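Visit to the Villanueva Pottery, Plurnham

Our history group went over to Plurnham in February to see the old Villanueva pottery, which opens its working side to visitors for one month each winter. The drive from Endton took longer than planned because the river road was closed at the bridge. We parked behind the feed store and walked up.

Mei Quintanilla met us at the gate at 10 a.m. She runs the glazing room and gives most of the tours. The group limit is 20, and we were under it, so everybody could get close to the benches.

The first stop was the clay store. The pottery still digs part of its clay from a pit at Skokotitz and lets it sit through a winter before it is used. It is a gray clay that fires to a pale buff. Mei passed a lump of it down the line and then a fired tile so we could compare the weight.

From there we went through to the throwing room. There are 4 wheels, all electric now, with the frame of an older kick wheel left standing in the corner. A potter was making plain mugs from balls of clay weighed out beforehand. Handles are pulled by hand and put on the next day, when the body has stiffened enough to take them.

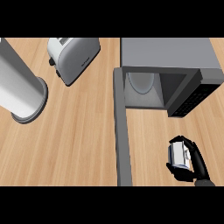
4 min read

The kiln shed was the part most of us had come for. The bottle kiln was last fired with coal before the war and has been kept up since as a listed structure. You can step inside through the loading door. The brick is glassy in places from years of salt, and it is much darker in there than you expect, so bring a flashlight. The pots are now fired in a gas kiln next door. Kiln number 437 is stenciled on its door, a maker's number and nothing to do with how many the pottery has owned.

Keisha Delacroix asked about lead glazes. Mei said the pottery gave them up long ago and showed us a page from the old recipe book with the lead entries crossed out in pencil.

We finished in the shop. Seconds are on the lower shelves and the prices are fair. I bought a milk jug with a small glaze skip near the foot. Tea was extra, paid at the counter.

The tour lasted 90 minutes with 30 more for the shop. The yard is cobbled and uneven, and there are nine steps up to the throwing room with a rail on one side only. Book by phone.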